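Home Grippers Cameras Controllers Spares Bench Notes Contact

Stisik Hand-Held Gripper, Pair

The Stisik is a gripper without the robot. You supply the arms, which you probably already own, and the pair does the rest: black body, yellow fingers, a trigger, and enough camera to record what the fingers were up to. We stock it next to the Bagheri and the Drella, and we get asked every week which one to buy, so we took all three off the nice flat bench and tried them on laundry. Laundry is where grippers go to be humbled. 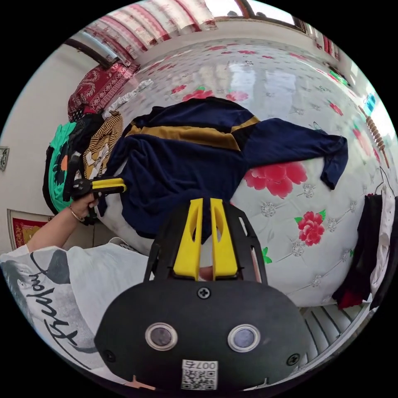

Our house test is sweaters and shirts on a made bed. A bench with a rubber mat flatters everything. Bedding gives under the fingers, slides when you pull, and offers itself up to be pinched along with the thing you wanted. The Drella came back with a mouthful of bedspread so often that we started a separate column for it.

The Stisik's fingers are slotted near the tips and a little softer than they look. Press down, close, lift. On thick knits it picked up the top layer and left the bedspread alone far more often than the other two did.

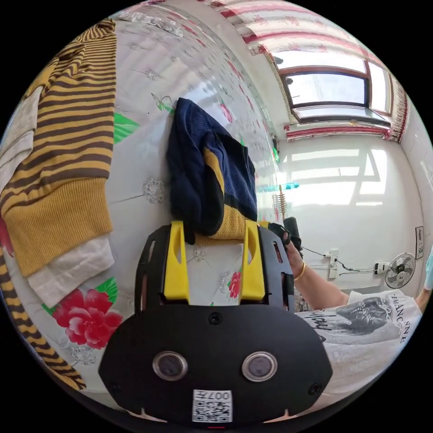
Across the whole trial we logged 2,598 grasps with the Stisik pair and kept 2,521 of them. The rest were dropped sleeves, double grabs and one long stretch on Thursday when the left unit was recording and the right unit had been switched off at lunch. (There is a light. We have now met the light.)

Weight matters more than the spec sheets admit. After 72 minutes without a break the Bagheri had us propping an elbow on whatever was handy. The Stisik carries its bulk low, behind the fingers, and your wrist complains later and more politely.

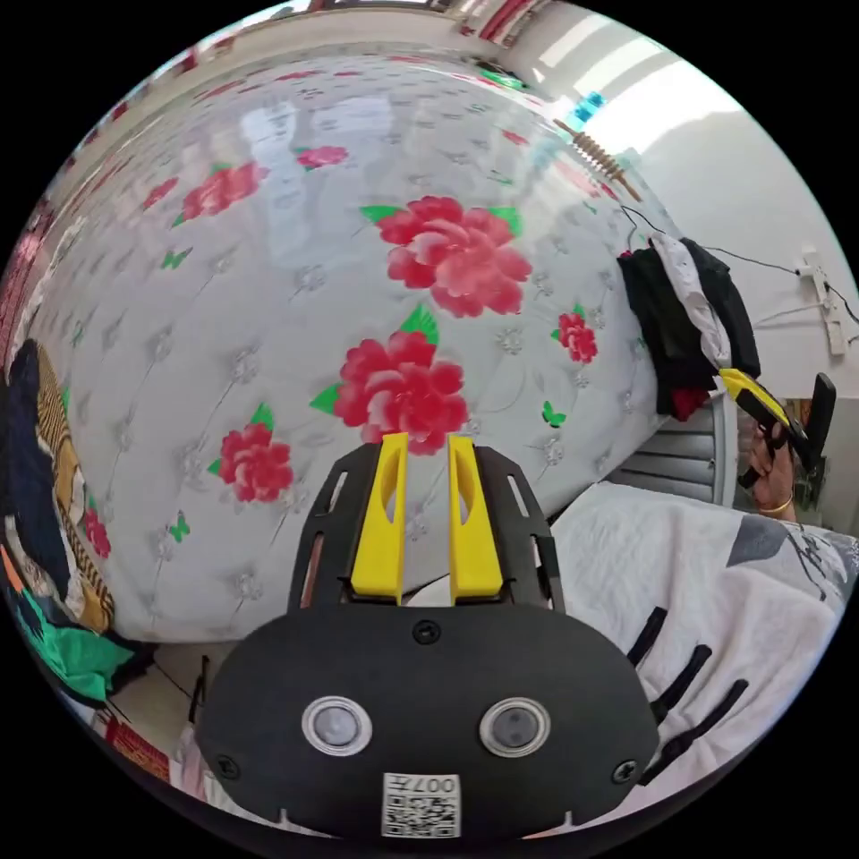
Wide lenses are a mixed blessing. You get the fingers, the work and a good deal of the room, so tidy up first or make peace with your decor. Straight edges bow toward the rim, and the calibration file that ships with each unit takes care of most of it. Strong window light is harder. The Bagheri copes better there — credit where due — and if you work beside glass all day you should look at it before spending money here.
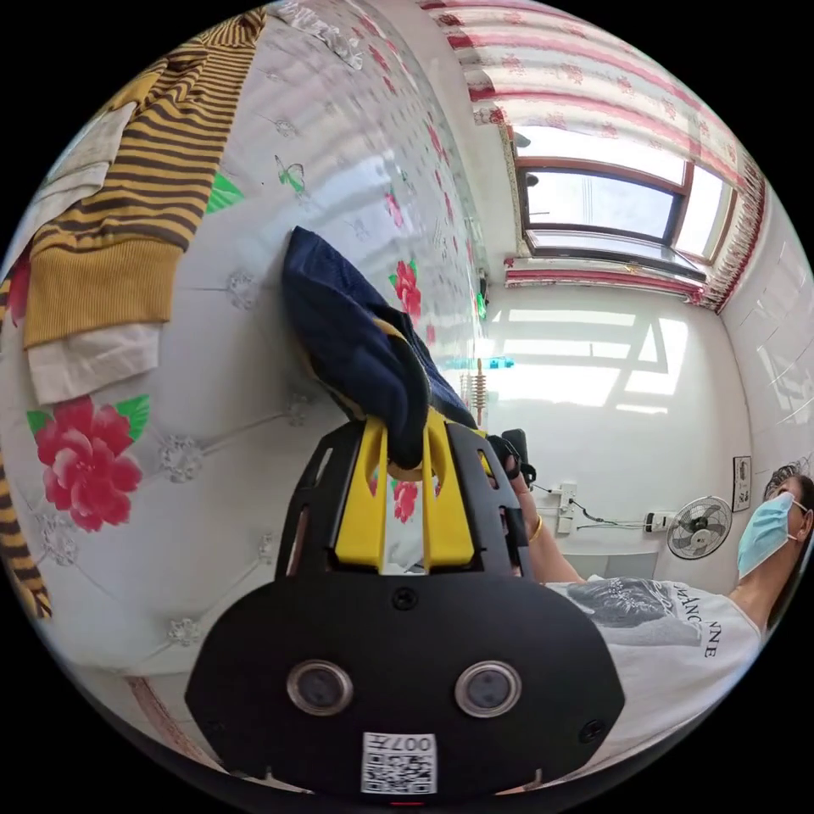
Thin cloth is still the weak spot. A single layer lying flat takes a shallow approach and some patience, and the Wustent finger pads (sold separately, naturally) help a fair bit. They fit the Stisik and the Drella. They do not fit the Bagheri, whatever the packaging implies.

In the box: 2 grippers, 2 charging leads, calibration files on a card, a hex key you will lose.
Not in the box: finger pads, carry case, spare hex key.

Trial units can be borrowed for a week. Please empty the memory before sending them back. We have seen enough of other people's socks.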